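GAME DESIGN 2 - Puzzle Systems
Handout: falling block and matching games, week 6
Notes by Nadège Rey, for the evening group. Bring this to the workshop, I am not printing more.

Reading first, you should have played at least three of the games on the list. If you only played one, play it again with the sound off and take notes.

1. What is the player deciding?

In a matching game every turn is a placement or a swap. Placement: you add a piece to the board (falling columns, drop games). Swap: pieces are already there, you trade two. Slide is a third kind, whole rows move. Most commercial games pick one and stay with it. Mixing them is possible but the tutorial gets long.

Write down for your own game:
- what moves
- who moves it (player, gravity, timer)
- what has to line up, and how many
- what goes away
- what comes in to fill the gap

If you can't answer the last one you don't have a game yet. Half the drafts last term stopped at "what goes away".

2. Board size

Small board = every piece matters, games are short. Big board = player can hide mistakes in a corner for a long time. Turkura (the build we use in class) started out 6 wide and felt cramped with five colors. With four colors it was fine. So board size and number of colors are really one setting, tune them together. Don't change one and then wonder why the other feels broken.

Height matters less than width in falling games, until the speed goes up. Then height is time. Tall board, more seconds to think.

3. Colors

Each extra color makes accidental matches rarer. Accidental matches are the chain reactions players love, they feel clever and they didn't plan it. Too many and the player stops planning at all. Too few and the board clogs.

Use shapes as well as colors!! Every piece should be readable in gray. Check this by turning the saturation to zero on your screen. I will do it to you in the workshop anyway.

4. Randomness

Pure random: each piece drawn fresh. Streaks happen. Players hate streaks and will write to you saying the game cheats.
Bag: put a fixed set in a bag, shuffle, deal it out, refill. Streaks are short. Good players will learn to count the bag, this is ok.
Weighted: look at the board, nudge the odds. Powerful, and easy to overdo. If the game always rescues the player there is no reason to play well.

Tanoli uses a bag of 18 pieces. Try it with a smaller bag and notice how soon you can guess what is next. Then a bigger one.

5. Speed curve

Three common ones. Steady (same step each level), stairs (flat then a jump), and breathing, where it speeds up then eases off a bit. Breathing is nicest to play and hardest to score fairly. For your first prototype just do stairs. Levels change every 50 pieces placed, not every so many points, otherwise strong players get punished for one lucky chain.

A preview window of one piece makes fast play bearable. Two is generous. Four and people stop looking at the board.

6. Scoring

Keep it short enough to explain on one line. Bigger groups worth more than their size, chains multiply. Mwanahawa Wanyama's rule from her guest session: if the player can't say why the last move scored high, the number is decoration. She showed Prondus with the multiplier hidden and then shown, and the room played it differntly the second time. Riskier, mostly.

Beware of dominant strategies. If waiting for one giant chain always beats clearing as you go, everyone will wait, and the early game is dead air.

7. Losing

Make it visible well before it happens. Top rows change color, music changes, whatever. A player who loses by surprise blames you. One who saw it coming hits restart. 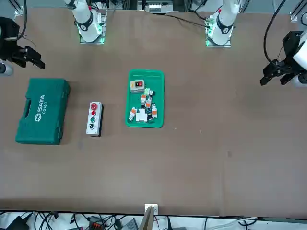
Plostisero, 2022-02-14

Workshop tasks for this session. Pairs, paper first and then the editor.

a) Take your one page rules and hand them to the other pair. They play, you stay quiet. Write down every question they ask.
b) Change a single number. Play again. Did the game get longer, shorter, or just more annoying?
c) Swap the random deal for a bag. Same test.

Paper kit is 52 tiles per pair, please put them back in the envelope, last time two sets came back mixed.

Hand in: rules page, question list, and almost 6 lines on what you changed. Not a report. Bullet points fine. File names with your surnames in them please.

Next time: undo buttons and hints, and wether they spoil anything. Play something with unlimited undo before then.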